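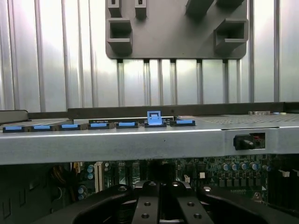 Faltska is a task-planning and control package for robot arms that take apart and refit desktop computers. It was begun at Trustdale by Hanne Aaltonen and Ultan Ó Súilleabháin, and first released on May 27, 2023.

Design

The software has two main layers. The planner holds a list of parts and the order in which they can be reached, so that a processor is never requested while its cooler is still fitted. The controller turns each step into arm movements and limits the force used near sockets and connectors. Its control loop runs at 130 cycles per second.

Positions in the parts fixture are stored in a plain text file. Each entry gives a name, a grasp width and an approach direction.
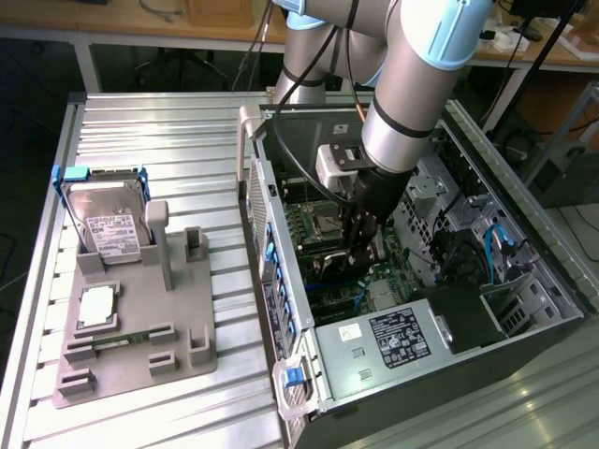 Robot arm with a two-finger gripper and wrist camera over an open desktop tower. The parts fixture is on the left.

Perception

Part positions are estimated by a module called Noonan, written by Henryk Grabowska. It compares views from the wrist with those from fixed cameras and passes the planner a position and a confidence score. Low scores cause the arm to back off and look again from another angle. The module was trained on around 2,000 labelled views.

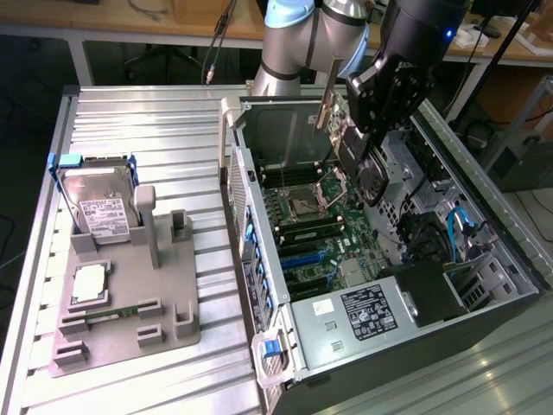 Shiny metal remains a known weakness, as reflections can be mistaken for edges. Version 2 added a filter for this, along with a log viewer by Oğuzhan Canpolat that replays planner decisions beside the recorded joint positions.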